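Why Does Cloth Wrinkle?

Lay a sheet of paper on a table and it stays flat. Drop a dishcloth next to it and the cloth lands in a heap of bumps and folds. Both are thin and both are light, so why do they act so differently?

The answer is in how they are made. Paper is a mat of tiny fibers pressed together until they stick. Cloth is made of threads. In woven cloth, one set of threads runs up and down, and another set runs side to side, going over and under the first set. The threads touch but they are not glued. They can slide a little, and that lets the cloth bend in many directions at once.

How many threads are there? Say a small woven cloth has 1000 threads going one way and 1000 going the other. Every place where two threads cross is a spot where the cloth can bend.

When you let go of a cloth, gravity pulls all of it down. The parts that touch the table first stop moving. The rest keeps coming and has to go somewhere, so it piles up into folds.

Wrinkles and creases

A wrinkle is a soft bump. You can often smooth it away with your hand. A crease is sharper. It forms when cloth is pressed while it is folded, like a shirt at the bottom of a drawer. The fibers get used to the bent shape — cotton does this easily, and wool springs back better.

Heat and water help undo a crease. They loosen the fibers so they can move again, and an iron presses them flat while they dry.

Try it yourself

You need a table and a thin cloth, such as a napkin.

1. Spread the cloth flat.
2. Pinch a little bit near one edge between your finger and thumb. A small tuft comes up, and lines may spread out from it.
3. Let go and look at what is left.
4. Now crumple the whole cloth, set it down, and see how much less of the table it covers.

Cloths on a white table, with bottles on the shelves behind:
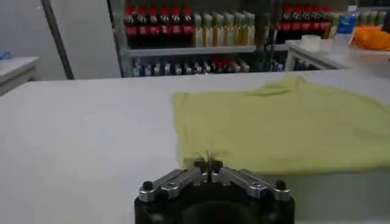
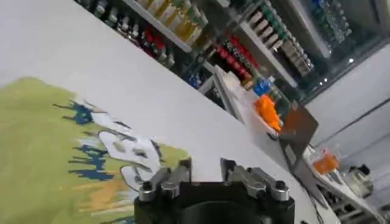
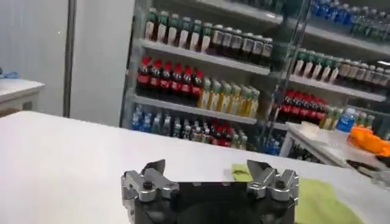 One reader of the Nuduvum children's page wrote in to say that a kitchen towel hung up damp in July dried with hardly a wrinkle, while the one left balled up in the sink "looked like a raisin," and asked whether hanging was as good as ironing. For a towel, it usually is.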